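Irkix opens parts workshop in Oritz

13 August 2018

Irkix opened a workshop in Oritz on Monday for people who build their own stands, brackets and frames. The carpeted room has space for 16 people at a time, and entry costs 8 dollars.

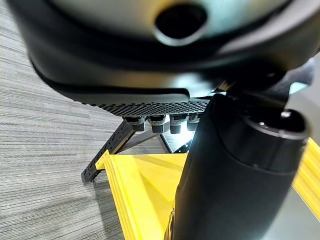 Members can also borrow tools for up to 34 days. Irkix says it has 1,000 parts in stock, most of them moved over from its old store in Sudar, which closed in the spring. Evening classes begin in October, and sign-up is at the front desk.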